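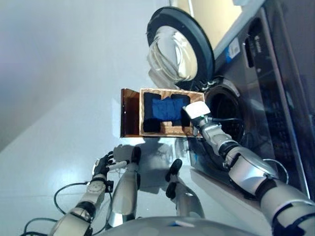

Folded blue garment in its cardboard box, washing machine door open.

Bririk Clothing Swap > Posting and Washing > FAQ

I answer the same laundry questions most weeks, so I've put them all in one spot. If yours isn't in the list, send me an email and I'll add it.

Do I need to wash things before I post them?

Yes please! Everything gets another go through my own machine when it arrives, but I really don't want to open a box and meet last month's barbecue. A normal cold wash is plenty, and make sure it's bone dry before you fold it.

What sort of box should I use?

Any plain cardboard one that closes properly. It doesn't need to be new – I reuse nearly all of mine and some have been to Sirmont and back more often than I have. Fold the clothes flat, and leave the box small enough that they don't slide around.

How many things can I send at once?

Up to 12 pieces a box. If you've got more than that, split them over 2 boxes and write your swap number on both.

Why do you wash it all again if it's already clean?

Perfumed powders, mostly. People's noses are very different (mine's fussy), and a jumper that smells lovely to you can give the next person a headache. I use an unscented liquid and skip the fabric softener altogether.

My navy top might run. Will it wreck somebody's whites?

No, darks and blues go in on their own. If you know something bleeds, pop a note in with it and I'll give it a separate cold wash the first time. I learnt that one with a royal blue tracksuit and a whole load of tea towels, which are still a sort of sad lilac.

Do you use a dryer?

Only for towels and sheets. Clothes go on the line out the back, or on the airer in the hall when it's bucketing down. That's why a wet September can slow things up by a few days.

My front loader smells musty. Any tips?

I leave the door open between loads and wipe around the rubber seal with an old face washer. Check the folds of the seal too, especially after anything with pockets – hair ties, tissues, the odd five-cent piece. Once a month I run it empty on hot.

Can I drop off in person?

You can, at 136 Boateng Street, any time before 2 in the afternoon.
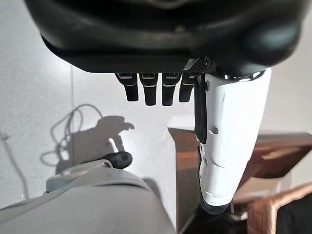 Ring the bell and give me a minute, I'm usually down the laundry end and can't hear a knock. If you're coming from Skendon, the bus stops right at the corner.

What happens to things nobody picks?

They stay on the rack for a season, then I cut the worn ones up for rags and pass the good ones on to the op shop.

Contact Bririk Clothing Swap | © Bririk | Back to top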